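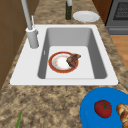 4. Mise en service du filtre sous évier Sondex 561

Avant toute intervention, fermer le robinet d'arrêt d'eau froide et ouvrir le mitigeur pour faire tomber la pression. Placer un récipient sous le raccord.

4.1 Raccordement

1. Fixer la platine murale à l'aide des deux vis fournies. Laisser 7 cm libres sous la cuve pour le changement de cartouche.
2. Monter le té d'alimentation sur l'arrivée d'eau froide, joint plat côté robinet.
3. Couper le tuyau d'équerre et l'enfoncer jusqu'au repère – une coupe en biais provoque une fuite lente.
4. Visser la cuve à la main. Ne pas utiliser de pince.

ATTENTION : ne jamais raccorder l'appareil sur l'eau chaude. Pression maximale admissible : 4 bar.

4.2 Rinçage

1. Ouvrir lentement le robinet d'arrêt.
2. Laisser couler l'eau filtrée pendant 7 minutes. Une coloration grise en début de rinçage est normale (poussière de charbon).
3. Fermer, attendre 2 minutes, puis contrôler chaque raccord avec un papier sec.

Note : les cartouches Crabtree de première génération ne sont pas compatibles avec la tête 561.

En cas de suintement persistant, remplacer le joint torique (voir section 7).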